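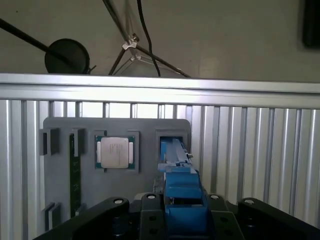 Kenta wanted to know before I'd even found my pen whether we were going to settle the parts board tonight or push it to October again, because he had turned down a dinner for this. We settled most of it, Kenta. Minutes follow, typed up by me (Mio Hamada) from my own scribbles, so if I've put words in your mouth, tell me and I'll fix them.

Dellirton Repair Bench, monthly meeting
Friday, September 3, 2021, back workshop

August minutes
Read and passed with one change. I had written that the Danholm order was late. It was the invoice that was late, the order was fine. Sorry, Danholm!

The parts board
This took up most of the evening. The gray board is up against the slatted panel now, and the general feeling was that it's a big step up from the trays. What looks like a memory module stands upright in its slot where you can get your fingers on it, and the processor has a square pocket of its own, so we can stop putting chips down on whatever bit of bench looks clean (I have done this, I am not proud).

Kenta's one complaint is the height. He's tall and he'd like the board higher. I'm not, and I wouldn't. We went back and forth on this for longer than I want to write down. In the end we agreed to leave it where it is through the next beginners' evening and ask the people who come, who will be using it more than either of us.

Labels: everyone wants them, and we could not agree on where. On the board itself they'd get rubbed by sleeves. On the panel next to it they'd be out of the way but you'd have to look twice. I'm going to print a set on the thin tape and try both. Kenta asked for big letters. Fine.

There was also a question about whether the slots should be kept filled between sessions or emptied out. No decision. My own view is that a part left in the board is a part that somebody will knock with an elbow, but Sugawara's people leave theirs in all week and say they've had no trouble.

Beginners' evening
We have 16 names down, which is more than I expected for the first one after the summer. We'll split them into two groups — one at the board with Kenta, learning how to seat memory and handle a processor by its edges, and the other at the long bench with me doing screws, cables and general bravery. Swap at the break. Wrist straps for everyone, and yes, that includes the people who say they never bother.

Kenta will bring spare memory modules that we don't mind losing. He has a whole shoebox of them. I'll write up a one-page sheet on notches and which way round things go, and it'll be in plain words this time. Last year's sheet had a lot of arrows.

Money
We have $600 set aside for benches and fittings and haven't touched it yet. Jernden sent over a quote for a complete second workstation at $3599, and there was a short silence and then a lot of laughing. I'll write back and thank them nicely. What we would like is a price for one more board the same size as this one, and if that fits in the budget we'll go ahead without another round of talking.

Lighting
The left side and the middle of the panel get plenty of light and the right side is a bit darker. Kenta thinks we should try shifting a lamp before we buy anything, and I agree. He'll come in early next time and have a play with it.

Odds and ends
The kettle is descaled. The back door sticks when it rains, so give it a shoulder. Please put the small screwdrivers back in the roll in size order, or at least back in the roll. We can take up to 5 more loan toolkits out of the storage room if anyone knows a school that wants them.

To do
Mio: labels, beginners' sheet, reply to Jernden
Kenta: shoebox of memory, lamp, ask Sugawara how they clean their slots

Finished at half past nine. Next meeting same room, and it's Kenta's turn to bring cookies.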